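Plotell paper roll dispenser and cutter, wall version: long-term review

Posted 16th January

I bought the Plotell in September, after the third time I'd sliced diagonally across a sheet of brown paper with kitchen scissors and had to start the whole parcel again. I sell second-hand crockery online (mostly plates, the odd teapot, far too many gravy boats) and I wrap everything in kraft paper, so I get through a silly amount of it. Before this I kept the roll standing on end behind the door, where it fell over every time anybody came in. You can imagine what the bottom edge looked like.

So, the Plotell. It's a steel bracket you screw to the wall, with a bar through the middle for the roll and a long serrated blade held against the paper by two springs. You pull down, you tear sideways, you're done. There's a table version too, which Pullgate sell for a bit less, but my packing bench is small enough already and I didn't want to give up half of it to a stand.

What came in the box: two side brackets, the bar, the blade with its cover, two springs (plus a spare, which was nice), a bag of screws and wall plugs, and a folded sheet of instructions. The instructions are only drawings. I've put together a lot of flat-pack in my time and I still had the left bracket on the right for a good twenty minutes. The drawing that would have told me has the two brackets shown from opposite sides, and there's no L or R stamped on the metal. If you buy one, look for the little notch at the front. The notch goes on the inside!

Putting it up

My wall is old brick under crumbly plaster and I'm not a confident driller. The plugs supplied are the soft grey sort and the first two just spun round in the hole, so I went out and got better ones. Once it was up it was properly up, though. I've hung my whole weight on it reaching for a box (don't do that) and it hasn't shifted.

One thing to check before you drill is the height. I measured for where my hands would be and forgot that the paper has to come down and then out over the bench, so on my first go the blade was level with my nose. It's now just above elbow height and much nicer to use. I filled the old holes with toothpaste, because I am a professional.

Using it

For the first week I didn't get on with it at all. The paper kept tearing in a sort of wave and I was pulling far too gently. You have to commit. Hold the sheet near the corner, bring it up against the teeth and go across in one quick movement, like opening an envelope you're cross with. After that it clicked and now I don't think about it.

The springs are the best bit. I had a cheaper Zustumine cutter a few years back which relied on the weight of the blade to hold the paper still, and as the roll got smaller the paper would slither back over the top and I'd have to climb up and fish for the end. The Plotell keeps hold of it until the last turn. I've got through five rolls now and not lost the end once.

It isn't quiet, mind you. The bar is bare metal sitting in bare metal, and when you pull off a long length it makes a groan like a garden gate. A dab of candle wax at each end sorted mine out for a month or so, then it needed doing again. My upstairs neighbour has been very good about it.

Paper, since people always ask

The dispenser takes a roll up to a certain thickness and Plotell are a bit vague about what that is. I started with the big trade rolls from Seidel and the first one wouldn't fit between the bar and the wall until I'd peeled off several metres and folded it up for later. The smaller Seidel rolls go straight in. They work out dearer by the metre, but I can lift one over my head without calling for help, and that counts for a lot when you're on your own in a back room with a kettle and a radio.

Weight matters more than I expected. Thin paper tears beautifully on this blade but you need two layers round anything with a handle. The heavier stuff wraps better and creases better, and it'll blunt your patience before it blunts the teeth. I've settled on a middle weight and I use it for everything now, including drawer liners and one very plain birthday.

It's also turned into my favourite way of covering a table. A long sheet straight off the roll, taped at the corners, and you can glue, paint, pot up seedlings or sort a box of muddy teacups and then just bundle the whole lot up afterwards. I used to use newspaper for this and I can't tell you how many white saucers I had to wash twice to get the print off. Brown paper doesn't do that, and it lies flatter too if you tape it with the curl facing down.

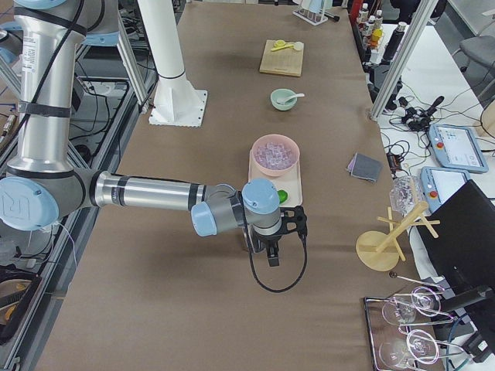 Brown kraft paper on a long table.

If you're covering something longer than your arms will stretch, get someone to hold the far end while you tear. Joscha Janssen, who I share the storeroom with, does this for me in exchange for as much paper as he can carry. He restores lampshades and cuts his patterns out of it. He's also the one who pointed out that the blade cover had been on upside down since September, so I'm grateful and also slightly annoyed.

The things I don't like

The blade cover is rubbish. It's a thin strip of plastic that clips over the teeth, and it's fine if you take it off once and never put it back, but if you've got children or a cat about then you'll want it on between uses and the clips won't stand for it. One of mine snapped before Christmas. I've replaced it with a length of foam pipe lagging with a slit down one side, and it's better in every way apart from looks.

Getting a new roll on by yourself is a faff. You have to slide the bar out sideways, so you need clear wall on one side at least as long as the bar, and I'd put mine right up next to a shelf. There's nothing about this in the drawings. I ended up moving the shelf.

And the finish has started to chip along the front edge where my tape gun bangs into it. That one's my own doing, but on something at this price I'd have hoped for tougher paint.

Would I buy it again?

Yes, I think so. I'd buy it knowing I needed different wall plugs and a clear space to the side, and I'd order the smaller rolls from the start. I did almost 1500 parcels last year and the ones since the Plotell went up have been so much less bad-tempered. My sheets are straight, my corners are neat, and the floor behind the door is clear for the first time since I moved in (there's a gravy boat there now).

If you only wrap things at Christmas, save your money and use scissors. If you're packing most days, or you do a lot of messy work on a nice table, it's worth having. Pullgate delivered mine quickly and the box arrived with one crushed corner and everything inside it fine. They do spare blades as well, though I haven't needed one yet.

Four stars. I'd have given it the fifth for a decent blade cover.

Edited to add: a couple of you asked if it'll take wallpaper lining rolls. It will, but they're narrower than the bar so they wander from side to side as you pull. I stuck a bulldog clip on either side of mine and that held it in place well enough.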